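Fishing tub is back at the Cevico Street library

If your kids are anything like mine, you already know the toddler room at the Cevico Street library, the one with the squeaky door and the rug with the alphabet on it. Well, the fishing tub is back! I stopped by to return two very overdue picture books and ended up staying most of the morning, so I figured I'd write it up for the newsletter while my sleeves were still drying.

For anyone new in town, it's a simple setup. There's a blue tub of water on a white table, a small round net, and a bunch of little toy sea creatures to scoop out. The fish come in pink and green, and there's a green octopus who gets more attention than all the rest put together. My younger one calls him Economou, after our dentist, and I have stopped asking why.

The tub went away in June when the old table started to wobble (you may remember the puddle by the coat hooks) and it took until now, November 2022, to get a new one. Elisa Bassi, who runs the children's programs, told me the table money came out of the book sale, which brought in $616 this year. That paid for the table and a stack of bath towels, with a bit left over for new board books. I got to see the towels in use within five minutes.

Sessions run on weekday mornings and are meant for kids between 2 and 6, though Elisa isn't strict about it and my eight-year-old had a turn with the net too. Up to four kids at a time, ten minutes each, and then the next group comes in. It moves along pretty well. While you wait there are puzzles and the train set, and the window seat is open again, so bring a coffee with a lid on it.

I asked Elisa if the kids do anything in particular with the fish or just splash. Mostly splash, she said, but she likes to call out a color and see who goes for it. The pink ones get picked first. Fishing out a pink one when there's a green one in the way is harder than you'd think, and I say that as a grown woman who had a go when the room cleared out. You have to come in low with the net and go slow, otherwise you push everything to the far end and have to start over.

A few practical things. Bring a dry shirt, or two if your kid is a leaner. Aprons are on the hook by the sink but there aren't many in the small size. Please don't add toys from home, even the cute ones, as they all have to be washed and somebody always goes home without their whale. And an adult has to stay right at the table the whole time the tub is out, no exceptions, even if it's only a few inches of water and even if you can see them from the puzzle corner.

You don't need to sign up ahead. Just put your name on the clipboard when you come in, and if the weather is bad get there early, since that's when the whole neighborhood has the same idea. We'll be there again next week, towel in hand!
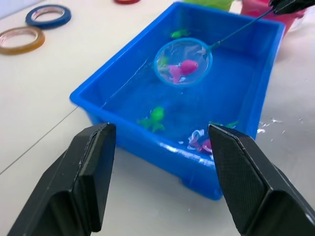
Marisa Messina wrote in to ask whether the octopus could get a friend, as her twins nearly came to blows over him last time, and she says she'd happily donate a second one if Elisa tells her what size to buy. She'd also like a second net, so that one kid can go after the fish while the other goes after the octopus.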